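Clordale Food Storage Set
Section 2: Lids, first wash and matching up
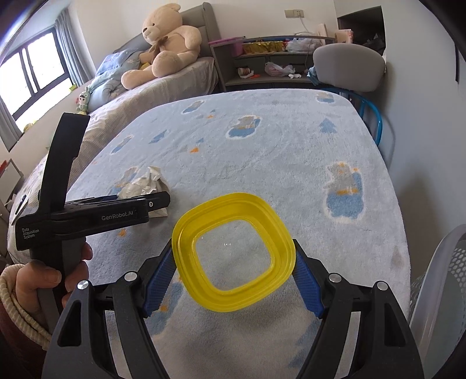

Before you use the set for the first time, take every lid off its container and remove any film or paper tags. Spread everything out somewhere soft and flat. A made bed or a folded blanket works well and won't scratch the clear parts. A bare stone bench is harder on the rims.

2.1 Knowing the lids

The coloured lids are square with rounded corners. Each one has a stepped rim on the inside, and the middle is see-through so you can check the contents without opening it. The stepped side always faces down into the container.

Lids and containers are sold in two sizes, 900 mL and 100 mL. The small lids will sit loosely inside the large containers but will not seal them. Do not store them this way, as they are difficult to get out again.

2.2 First wash

1. Fill the sink with warm water and a little dish liquid.
2. Wash the lids separately from the containers, using a soft cloth.
3. Run a fingertip along the step inside each rim. Moulding dust can collect there.
4. Rinse under the tap.
5. Stand the lids on edge in the rack to dry. Laid flat, they hold water in the step.

Note: The colour may look slightly cloudy after washing. It clears when the plastic is fully dry.

CAUTION: Do not use steel wool, scouring powder or bleach on any part of the set.

2.3 Fitting a lid

1. Wipe the top edge of the container.
2. Hold the lid by two opposite sides, rim down.
3. Line up the corners and set the lid on level.
4. Press one corner until it clicks, then work your way around to the other three.
5. Press once in the centre to push out extra air.

If a corner keeps lifting, take the lid off completely and start again from the opposite corner. Forcing it can stretch the rim.

2.4 Removing a lid

1. Put the container down on a flat surface.
2. Lift one corner with your thumb.
3. Peel the lid back toward the opposite corner.

CAUTION: Vent hot food before you remove the lid. Lift one corner away from your face and wait until the steam has gone.

2.5 Sorting and storage

Nest the containers by size and keep the lids in a separate stack, all facing the same way. A folded tissue between lids stops them sticking together in humid weather. If the set is going away for longer than a month, store it with the lids off.

Keep lids out of direct sun. The coloured plastic fades on a windowsill, and the yellow fades fastest.

Replacement lids are listed in Section 7. Saber lids from the older range have a flat rim and do not fit these containers.

Section revised in May by Temitope Shehu, product support.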